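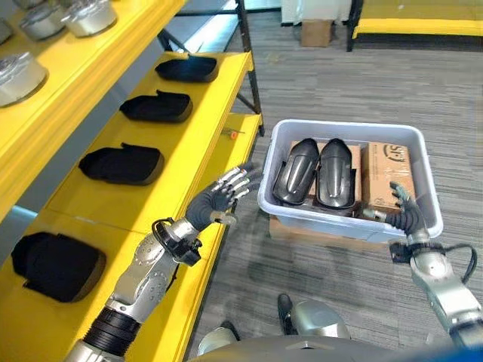
Yellow shelves hold silver and black parts, with a gray bin beside them.

How a Parts Shelf Works
Wunside Learning Pages for Young Readers

Many products begin as separate parts. Before the parts are put together or sent away, they need a place to wait. In a workshop or a warehouse, that place is often a shelving unit.

A shelving unit has several levels. Parts of the same kind are usually kept on the same level. Workers call this sorting. A space is left between one part and the next so that each can be picked up without disturbing its neighbors.

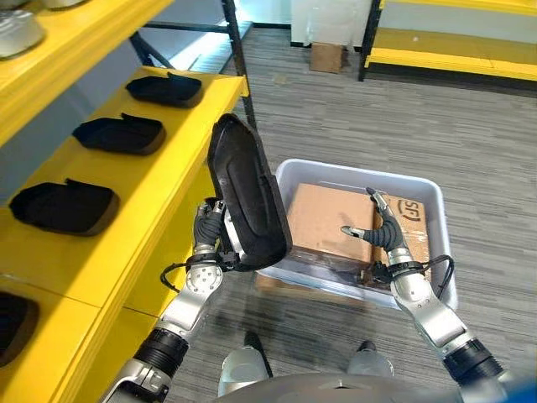 Why are parts placed in a bin?
A bin keeps parts together while they are being moved. Its raised sides stop them from sliding off.

Each level may also have a label. At the Bivier storeroom, every shelf position has its own number, from 1 to 168. A worker who needs a part looks up the number and walks to that position.

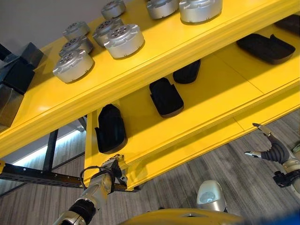 Numbers also help when parts are used up. When only 13 of one kind are left, the storeroom orders more.

Packing comes next. Heavy parts go into the bin first, and light parts are set on top. Parts that scratch easily are kept apart with paper or cardboard. The bin is then checked against a written list. 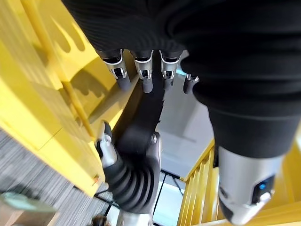

Black fingers with silver joints, and a small blue light at the wrist.

Words to Know
Sorting: putting things of the same kind together.
Storeroom: a room where supplies are kept until they are needed.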